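# What the Plate Is Made Of

Tainá Camargo keeps her plates in the hall cupboard, stacked between the board games and the spare light globes. They are round, beige and slightly rough to the touch, and she buys them in sleeves of 100. She has two sons, a long table and a dishwasher that broke in June, and she says she stopped feeling guilty about the plates when she found out what they were.

Moulded fibre is an old idea. Egg cartons have been made that way for generations. Plant material is mixed with water until it becomes a slurry, drawn onto a mesh mould by suction, pressed, and dried. The fibre can come from recycled paper, wheat straw, bamboo or the crushed stalks left over from sugar milling. The shape depends on the mould, and for plates it is almost always the same: a flat well, a raised rim, and enough of a curve between them to stop the whole thing folding when it is picked up by one side.

That curve is where cheap plates fail. Darragh Duggan spent 11 years in catering before he started selling tableware through his small firm, Skotbridge, and he tests every new line by loading it with potato salad and walking down a flight of stairs. A good plate flexes and comes back. A poor one creases across the well, and after that it will not hold anything heavier than a bread roll.

Duggan stocks 55 kinds of plate, bowl and tray. The plain round dinner plate outsells the rest of the range. People come in for the compartment trays, he says, and go home with the round ones, which take up less room and suit whatever ends up on them.
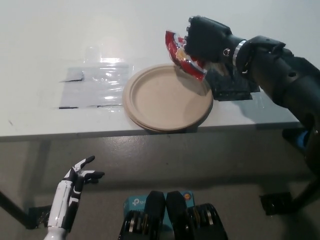

What ends up on them, much of the time, is snack food. Socorro Cusi ran a survey of party leftovers for the community hall at Getura last summer and was surprised by how little of the rubbish came from cooked meals. Over the season she sorted 2633 items from the hall's bins. Chip packets and lolly wrappers made up the largest share by far, followed by cups.

The wrappers are the awkward part. A plain fibre plate will break down in a compost heap if it is torn up and kept damp. A crinkly snack bag will not. Most are made from layers of plastic film, often with a very thin coating of metal on the inside to keep out light and air, and the layers can't easily be pulled apart for recycling. They are also light enough to travel. Cusi found them under the stage, in the gutters and in the branches of the neighbour's lemon tree.

Her advice to hall users is to empty the bags into bowls or onto plates before guests arrive, and to put the packets straight into a lidded bin in the kitchen. It keeps the two kinds of waste apart from the start. It also means people take a handful and move on, where an open bag tends to stay with whoever is holding it.

Clear film is the other thing she would like to see less of. It goes over the sandwiches, comes off in a ball, and ends up in with the food scraps. Some people also lay it over the tabletop to save wiping down. Cusi has no objection to that if the sheet is kept and used again, but a white table comes clean with a damp cloth and a bit of detergent, and the cloth can go home in someone's bag.

Not every plate sold as natural is suitable for the compost. Some have a plastic lining to hold back grease, and others are treated with chemicals for the same purpose. The label should say whether the product is certified for home composting or only for commercial facilities — the two are quite different, and a plate that needs a commercial facility may sit in a backyard heap for years. If there is no label, Duggan suggests asking the supplier. He has dropped two lines because the maker wouldn't answer him.

Storage matters as well. Untreated fibre takes up moisture from the air, and a sleeve left open in a laundry or a garage can go soft. Camargo's father, Alcides, lost most of a sleeve that way and used what was left under his pot plants, where they lasted a fortnight.

As for Camargo, the dishwasher has been fixed. She still gets the fibre plates out when there are cousins over or when dinner is toast and something out of a packet. The used ones get torn into quarters and go in the bin beside the back step, and on most weekends her younger son carries it down to the heap. He is paid 48 cents a trip, a figure he negotiated himself, and he has asked for a review in the new year.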